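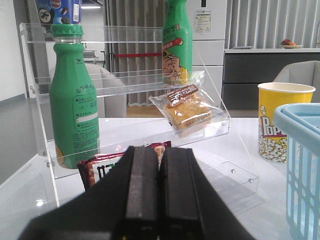 **Wie viele Durchgänge brauche ich, bis sich das Training lohnt?**
Mit 300 sauberen Durchgängen pro Aufgabe fahre ich gut, bei verwinkelten Regalen wie dem Acrylregal gehe ich lieber auf 436.

## 4. Beispiele aufnehmen

Jetzt wird endlich gegriffen! Ich gehe davon aus, dass Nivis läuft und der Greifer kalibriert ist (sonst bitte zurück zu Abschnitt 3).

1. In Nivis eine neue Sitzung anlegen und die Aufgabe als kurzen Satz eintippen. Ich schreibe immer gleich, also „Snack aus dem Regal nehmen“, und fange nicht mittendrin mit „Riegel holen“ an.
2. Startpose anfahren und kurz ins Bild der Handgelenkkamera schauen: Beide Finger müssen unten zu sehen sein.
3. Aufnahme starten, ruhig auf die Packung zufahren, greifen, anheben, ablegen.
4. Stoppen und gleich bewerten. Verpatzte Griffe markiere ich als „Fehlversuch“, gelöscht wird bei mir nichts.
5. Nach jedem Durchgang 2 Artikel umstellen, gern auch mal eine Flasche vor etwas Kleines.

> **Hinweis:** Durchsichtiges Acryl und knittrige Folie spiegeln je nach Licht ziemlich. Ich nehme deshalb morgens und abends auf, dann ist beides im Datensatz.

> **Vorsicht:** Nie ins Regal fassen, solange der Arm freigegeben ist! Erst Pause drücken, dann umräumen.

Für meine erste Sitzung mit 118 Durchgängen ging ein ganzer Nachmittag drauf, inzwischen bin ich deutlich flotter. Der Export nach Fenetti kommt in Abschnitt 5.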